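Como montar uma tarefa de bancada no simulador Plarilis
Por Folasade Tamuno, 18 Feb 2020

O Plarilis promete "da instalação à primeira tarefa em 16 minutos". Eu levei uma tarde, mas parei para almoçar. 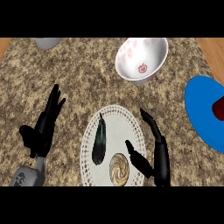

Antes de tudo, baixe o pacote de cozinha da Zinwood. São 463 objetos, e a busca só entende inglês: quem digitar "berinjela" recebe uma lista vazia e um certo desânimo. Procure por "eggplant".

1. Crie um projeto novo e escolha o modelo com dois braços. As mãos de vários dedos vêm desligadas; ative em Efetuadores.

2. Coloque primeiro a bancada, depois a louça. Na ordem inversa, os pratos caem no vazio com muita elegância.

3. Reduza o passo da física para 2 ms. O valor de fábrica é otimista.

4. Deixe as mãos afastadas da louça na pose inicial e salve essa pose. Você vai voltar a ela mais do que gostaria.

5. Rode um teste curto antes de pedir quase 500 repetições de uma vez. Eu não rodei.

A licença mensal inclui suporte por e-mail. Responderam em dois dias, com um link para o manual que eu já tinha citado na pergunta. A exportação de dados fica no menu Arquivo, embaixo de Imprimir.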